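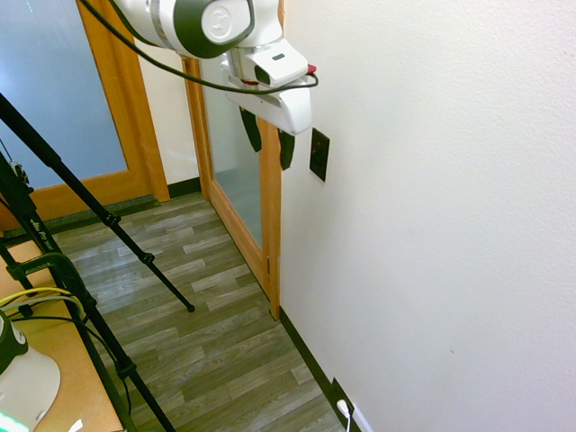
Notebook, Clandgate site, April

Moisture log, row C, drive-up units. Dataloggers came out at 8:40 this morning and went back in by 11. One in each of five units, on the back wall at knee height, same as last month. Unit C14 logger had a dead battery and only gave us the first half of the month. Swapped it and wrote the change on the lid.

Total readings pulled: 1226. Put them in the shared folder under Clandgate, then April. I haven't cleaned them yet. There is a run of obvious junk on C11 from when the tenant had the door up and the sun was on it, so don't average anything until that's out.

First look, before cleaning: C9 and C10 are steady. C11 probably steady under the junk. C12 goes up at night and doesn't come all the way back down. C14 can't say.

C12 is the one with the Fulance desiccant tubs, three of them, hung from the rafter hooks. Weighed them on the office scale. Total gain is 268 grams since they were hung. I expected more from a unit that reads that damp. Either the tubs are too high up to do much with the door shut, or they fill slowly and the air is getting wet again faster than they can keep up. Next round: move two down to the floor, leave one on the hook, weigh separately. Should have weighed them separately this time and didn't, I put them all in the one bin.

Door seals. Went along the row with the strip of paper, shut each door on it and pulled. C9, C10, C11 grip all the way across. C12 lets go on the left for over a hand's width. C14 grips but the rubber is hard and has a set in it. The new Guder bottom seal is on order for C12. If it's the same profile as the sample it should slide into the old track without drilling. If not, ask before drilling, that door is still under the installer's warranty.

Floor. Taped a square of clear plastic down in C12 and another in C10, all four sides, to see if water is coming up through the slab. Leave them alone until the next visit. If a tenant asks, it's a test and it isn't in their way, and we can move it if it is. 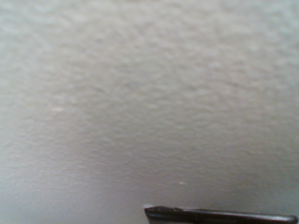 Jia wrote in the margin of the last entry that the left side of C12 is also where the downspout lets out, and that a new seal won't do anything about water sitting against the slab. Fair point. I went out and looked. The splash block has turned and is pointing back toward the building. Turned it around and kicked some gravel under it to hold it. That now means two things have changed on C12 if the seal goes on before the next pull, so I'd like to hold the seal back and see what the splash block does by itself. Jia, if you disagree put it under this.

Tenant side of it. C12 has a mattress and boxes in it. Office should call and suggest getting the boxes up on pallets, we have spare ones behind the gate shed. Don't tell them the unit leaks, we don't know that. Offer the move to row F if they want it, same size, same rate.

Also for the office: the move-in sheet still says to leave a gap at the back wall but doesn't say how wide. Most people read that as touching. I'd put a hand's width and have whoever does the walk-through show them.

Loggers are set to the same interval as before. Clock on the C10 one was an hour behind, never changed over in spring. Corrected it, so its old readings need shifting and the new ones don't.

To do
Clean C11
Shift C10 by one hour, old file only
Tubs in C12, two down, one up, weigh separately
Check tape squares, don't lift early
Batteries, the flat kind, we are out
Look at splash blocks on rows D and E while it's raining, if it rains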